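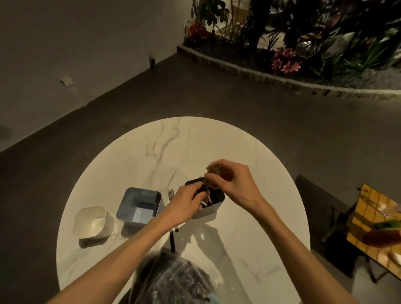 Container task, marble table by the planter, head view. Both hands working at the black container.

Data collection working meeting - minutes
Wed 9 April
Project: Grereck, bimanual tabletop set

Present: Dorota Grabowska (chair), Tyson Turcotte, Darcy Vachon, Jessie Sutherland
Apologies: Dale Bouchard (written note received, taken under item 5)
Minutes: Jessie Sutherland

1. Previous minutes and open actions

Previous minutes accepted with one correction. The upload delay was recorded as a network fault. Darcy Vachon stated that the fault was in the upload queue, which retried a failed file without moving on to the next one. Minutes to be amended.

Open actions:
Queue patch - done, running on both upload machines.
Label guide, second draft - done, circulated Monday.
Spare head mounts from Voß - ordered, not delivered. Carried over.
Written consent form for bystanders at shared sites - carried over to item 6.

2. Collection status

Tyson Turcotte reported 842 episodes recorded and uploaded to date for the human-hand part of the set. An episode is counted once it has passed the automatic file check. Review by a person comes later and does not change this count.

The container task on the marble table is now the largest single group. The worker takes items one at a time and places them in or beside the open containers, using both hands. The item list is mixed on purpose: cutlery, wrapped goods, small loose pieces, and see-through items that the depth estimate handles badly. Containers differ in color and height. Start positions are changed by the worker between episodes without a script.

Dorota Grabowska asked whether unscripted starts were producing enough spread. Tyson said that the left side of the table is overused for bowls and that forks tend to end up between containers. He did not consider this a problem for training but it will show in any position plot. Agreed to leave starts unscripted and to add a printed card with a starting zone for the bowl only.

Two-handed overlap is the main thing Botilix asked for in this round: one hand pressing an item into place while the other is already bringing the next. Jessie Sutherland noted that the workers do this without being told once they have done a few episodes, and that early episodes from a new worker are mostly one hand at a time. Early episodes are to be kept and tagged, not dropped.

3. Image quality

3.1 Motion blur
Items in the moving hand blur at normal working speed. Darcy has tested a shorter exposure. Blur is reduced, but noise in the darker parts of the picture goes up and the hand tracker loses the fingers more often against dark containers. Workers are not to be asked to slow down. Darcy to run the same task at both settings with one worker and compare tracker dropouts per episode.

3.2 Shadows
Arm shadows fall across the middle of the marble for most of the session at this site. The marble is pale and the shadow edge is soft, and the segmentation model labels part of it as table edge. Discussed moving the table. Dorota preferred to keep it where it is, as customer homes will have worse. No change to the site. Darcy to add shadowed samples to the segmentation fine-tune.

3.3 Clear plastic
Wrapped items and clear bags give bright spots that move with the head. The tracker treats some of these as separate objects. Tyson proposed leaving clear plastic out of the item list until the labels are stable. Jessie objected that the same bags will be on any real table. Outcome: clear plastic stays in, and reviewers mark those episodes with the tag "reflective".

3.4 Background
Plants, flowers, floor and wall are left in view. No masking. Background objects behind the table are not to be labeled unless the worker touches them.

4. Label guide, second draft

Jessie went through the changes.

Grip and press are now separate labels. A hand that holds an item and pushes it down into a container gets "press" from the first contact with the container or its contents until the hand opens. Before that contact the label is "carry".

A pinch between fingertips is labeled "pinch" whatever the size of the item. The first draft had a size limit, and reviewers applied it differently.

Hidden parts: where an arm covers the middle of an object, such as a fork with only its ends showing, the reviewer draws one outline through the hidden part and sets the "covered" flag. Two outlines for one object is an error. This was the most frequent disagreement in the last double-review batch, with 14 cases. The next was container edges, with 11.

Container edges: where the rim and the outer face differ in color, the outline follows the outer face. Contents are labeled as a group if the pieces cannot be told apart. Reviewers are not to guess at material or use. "Small white pieces" is an accepted label.

Rings and watches: Darcy asked whether rings should be removed for recording. The hand model from Kullell was trained on bare hands and its license does not let us retrain it. Tyson has seen no effect on finger tracking from thin rings. Rings stay on. Watches and bracelets come off, as before. Sleeves pushed up above the wrist at minimum, above the elbow preferred.

Draft accepted with these points. Jessie to issue as version 2.

5. Note from Dale Bouchard (robot side)

Dale's note was read by the chair. Main points:

The first policy trained on a subset of the human-hand episodes follows the reach and the placing well enough in simulation. It does not press. On contact with the contents of a container it stops and lets go, and the item is left standing on top. Dale believes that this comes from the old labels, where press and release shared one end point. He asks for the relabeled episodes before he changes anything in the training.

He also asks for the head camera pose in every episode file. It is missing from the first recording days.

Discussion: the pose can be recovered from the raw logs for most of the missing files. Darcy to run the recovery and list any that fail. Failed files are to be kept for image training and left out of the policy set.

Relabeling order agreed: episodes containing a press go first, then the rest by recording date. Dorota to tell Botilix that the delivery will be split in 2 parts. Contents of the second part to be confirmed when the relabeling rate is known.

6. Sites and consent

The planted area stays available to us in the mornings for the rest of April. The light changes quickly there after noon and recording will stop at that point. Jessie has written the bystander form. Dorota asked for shorter wording in the paragraph on storage. Until the form is approved, recording is paused whenever a person other than the worker comes into view.

Tyson asked for a second table with a darker, matte top, to be used with the same containers. Approved.

7. Any other business

File names: spaces in the site name are breaking the export script. Use a hyphen.

Battery swaps on the head unit are to be done between episodes. A swap during an episode restarts the clock and the episode fails the file check.

Actions
Jessie Sutherland - amend previous minutes; issue label guide version 2; shorten bystander form.
Darcy Vachon - exposure comparison; shadow samples; camera pose recovery and list of failures.
Tyson Turcotte - bowl zone card; source matte table; chase Voß on head mounts.
Dorota Grabowska - Botilix delivery message; approve bystander form.
Dale Bouchard - send list of episodes used in the first policy subset.

Next meeting: same time next week, Dale to join by phone.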